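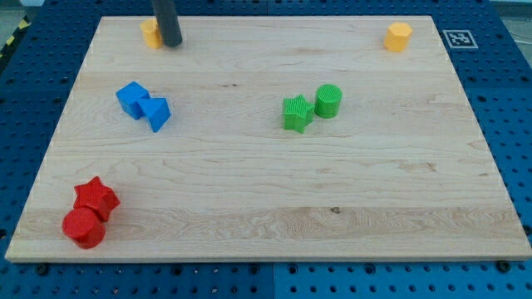

Chapter 3
What a Tree Remembers

I came to trees late and by the back door. I was hired one June to carry gear for a bird survey in the hills behind Morin, and on the second wet morning my boss, Colton Paquette, handed me an increment borer and told me to go and find out how old the forest was. I had no idea what I was doing! But I'd spent years staring at bits of wood without asking them anything, and so have you. Take the pale maple board at the head of this chapter: the lines running across it, the darker wavy streaks low down near the middle, the small dark knot just right of centre. Lines like those are growth, laid down while the tree stood somewhere in the weather, and a knot is the base of a branch that the trunk grew around. By the end of this chapter I'd like you to be nosy about every tabletop you sit at.

So, how does a tree get fatter? Just under the bark there's a very thin layer of living cells called the cambium. It makes new bark on its outer side and new wood on its inner side, and it does this all around the trunk, every growing season, for as long as the tree lives. In spring, when there's plenty of water about, many trees build wide cells with thin walls. We call this earlywood. As summer winds down the cells get smaller and their walls get thicker, and that's latewood. Then the cold comes and everything stops. Next spring it starts over, and the place where the old latewood meets the new earlywood is the edge of a ring.

That's in places with a proper winter, mind you. In the wet tropics a tree may grow more or less all year and give you no clear rings at all, which drove my friend Crescencio Zabala up the wall in his student days (he switched to mountain pines and has been much easier to live with).

Now for the part I love. A tree doesn't grow the same amount each year. Give it rain and light and it'll often put on a fat ring. Give it a drought, a bad dose of caterpillars or a big greedy neighbour and the ring may be so thin you need a hand lens to find it. Sometimes, in a really awful year, part of the trunk makes no ring whatsoever. You can see why counting from a single core gets people into trouble. The oldest larch we cored above Inis Lake came out at 312 rings, and I was ready to phone everyone I knew until Colton laid a second core beside it and showed me the gap I'd skated right over.

The cure is to match one tree against its neighbours. Trees on the same hillside tend to suffer in the same years, so their thin rings line up like the teeth of two keys cut for the same lock. We call this crossdating, and we'll do it by hand in the second half of the chapter, using paper strips and a sharp pencil.

Before you read on, go outside and find a stump. Brush off the dirt, wet it a little so the rings stand out, and start at the bark and work in. Write down where the narrow ones fall. Keep the page, as you'll want it for Section 3.2.

3.1 Bark, cambium, sapwood, heartwood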